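The hotel block for the Grostholm talks was 2,511 room nights. I know the number because I typed it into the city's cost sheet myself, and then typed it again in November when the council asked for the sheet in a different format.

I was on the host city side of the meeting for 6 weeks, on loan from the parking and streets office. People have asked me what it was like, and I keep giving a short answer, so I'm putting the longer one down.

The two delegations came to discuss fishing limits and the ferry route. I never heard a word of the discussion. My part was streets, badges, and later the bills. The national government paid for the delegations' security inside the building. We paid for everything from the front steps outward, and the argument over which side of the steps a given cost fell on was still going when I went back to my regular job.

Barriers were the biggest single line on our side. We rented them from Verer, who were fine. They delivered at 4 a.m. and were gone before the buses started. The quote covered delivery, setup, and pickup, but it didn't cover moving them once they were down. The security plan changed twice after they were down. Each change was a separate invoice, and one of them was for 104 sections of barrier moved less than a block.

Seul-gi Jeon ran the badge desk. She had the press list, the drivers, the caterers, and the residents of the two apartment buildings inside the closed area. The residents were the hard part. A delegate has an aide who sends the photo and the passport page on time. A man who lives on the third floor and works nights doesn't read a letter from the city, and I don't blame him. We ended up going door to door with a laptop and a card printer on a cart. It took three evenings and we should have done it that way from the start.
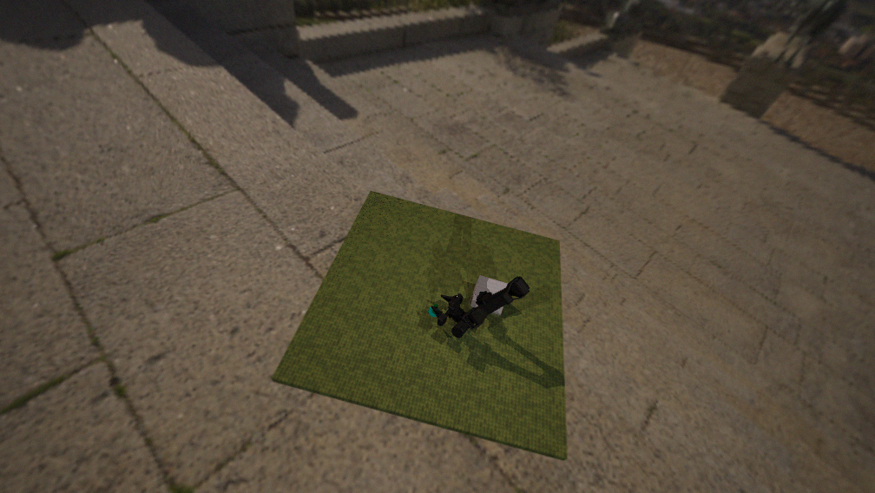

*Computer rendering: black robotic arm on a green mat, stone plaza.*

The press center was in the Hallis building, across the river from the talks. The reporters didn't like that and I can see why. They had a shuttle every 30 minutes, and most of what they could film at the other end was cars going in. The Wi-Fi held up. The coffee ran out by mid-morning on the first day, and after that we doubled the order with Ait Brahim, who had the catering contract for the staff and press but not for the delegates.

Joon-young Yeom handled the shop owners, and he's the person I learned the most from. He went to every business inside the closed area before the map was public and told them which entrances would be shut and at what hours. He didn't promise them money. There was a compensation fund later, but he had no say in it and he told them so. The bakery on the corner lost most of its morning trade and the owner still speaks to him.

Did the city get anything out of it? I don't know. The hotels did well. The mayor's office put out a figure for the value of the news coverage and I wasn't able to find out how it was worked out. On the other side there was the overtime, which came in over budget, and a stretch of curb on the east side that a truck broke and that we fixed out of the regular street money.

The final cost sheet still has two lines marked "pending." One is the towing. The other is the second barrier move, which the national side says was ours and we say was theirs. I sent the emails for both over to Seul-gi before I left, and she has the folder now.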